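Re: [grerkia-list] Re: contact labels on wet tasks, is it worth it
From: Jamie Bloxham
To: grerkia-list

Joanne, quick answer before I get on the train, longer one when I'm back at Bullville.

Joanne Kershaw wrote:
> Cyril and I went through the October numbers again last night. I still
> can't see why the dishwashing clips do so much worse than the folding
> ones. Same annotators, same hand tracker, same window length. Lionel
> reckons it's the reflections off the steel. I'm not convinced. Are we
> sure the contact labels themselves are any good? If two people can't
> agree on when the hand is touching the thing, the model has no hope.
> Also, who decided on 8 frames of context? It isn't in the Hinness
> notes anywhere.

8 frames was me. No deep reason, it fit in memory. Happy to change it.

On the labels. I think you're half right and Lionel's half right. Went through 22 of the worst clips by hand, the ones where the predicted grasp flips back and forth. In nearly all of them the support hand is fine. The one gripping the rim, I mean. Model finds it, keeps it, the thumb is on top and visible so there's plenty to go on. It's the other hand that goes wrong. The flat one, doing the rubbing. Our label set only has "grasp", "release" and "none" so the annotators had to pick something for a palm pressed on a surface, and they picked differently. Pauline put grasp, everyone else put none. Neither is really wrong given what we told them.

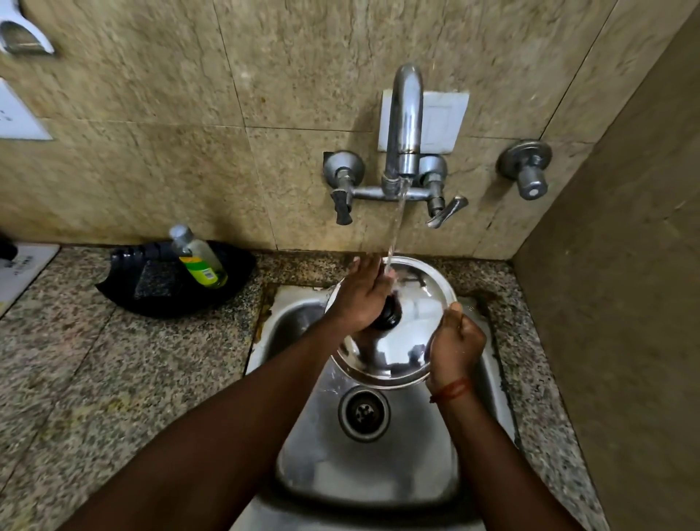 And then the knob makes it worse. Palm over a knob looks a lot like holding the knob, so on lids you get grasp from half the annotators and on plates you get none, for what is basicly the same motion a few seconds apart. The policy learns that round shiny thing + hand on top = coin toss. Which is about what the rollouts on the Garside arm look like, to be fair.

So the reflections. I masked the specular stuff in a subset and retrained. Helped the object outline a bit, did nothing for the flipping. So Lionel gets the outline, you get the labels. Haven't tried it on the running water yet, the stream crosses the fingers in a lot of these and the tracker drops the fingertips when it does. Seperate problem I think but I wouldn't swear to it.

What I did try, and this is the bit I wanted to get out before the call: added a fourth label, "press", and relabelled 4000 frames of sink clips with it. Palm or flat fingers bearing on a surface, no closure. Took me and Pauline most of a week, wouldn't reccomend. Retrained from the same checkpoint, nothing else touched. Flips on the held out sink set dropped by 19 percent. One seed only!! Two more running on the Hinness machine overnight if nobody kicks them off.
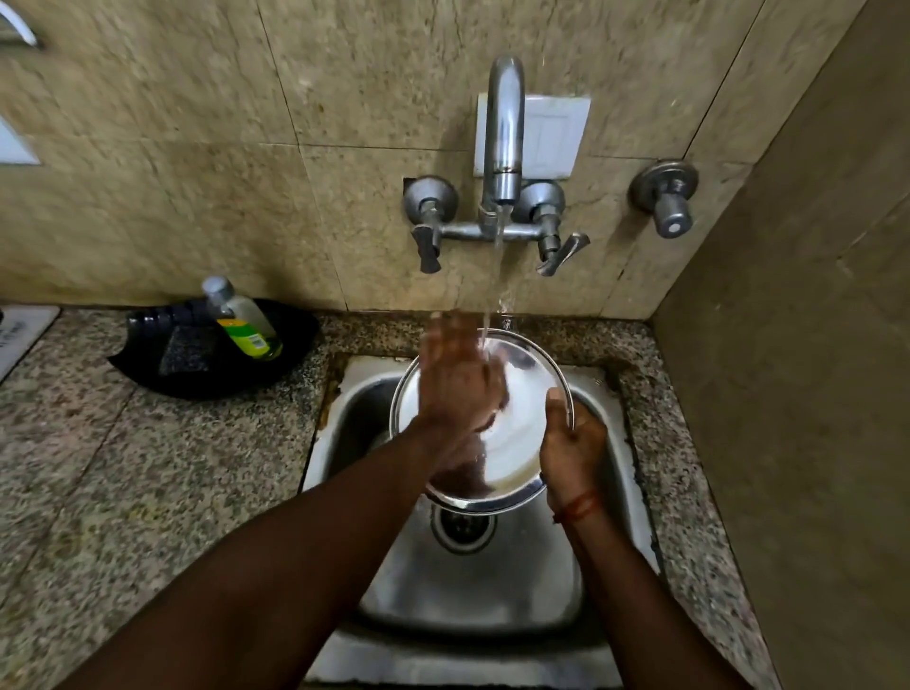

Left hand: press. Right hand: grasp (rim).

With the old labels a hand like that left one was a mess, with press it's an easy call for any annotator. Motion blur doesn't seem to bother people as much as I'd feared, they go by the arm and the spread of the fingers.

Things I'm not happy with:

- press vs light touch. Where's the line? We've been eyeballing it, no force data on any of the human clips
- folding set hasn't been relabelled. Smoothing a towel is surely press too, so right now the two sets disagree with each other
- I picked the 22 clips myself so of course they show what I was looking for. Cyril, could you pull a random lot and check? Without reading this first, ideally. Too late I guess

If the other seeds hold up I'd like press in the Grerkia schema properly, with a written rule and a couple of stills, before anyone labels more. If they don't, we go back to three labels and I'll look at the fingertip dropouts instead.

Joanne, re your other question, yes the context window should be in the notes. Will add. Battery on 8 percent, more tonight

Jamie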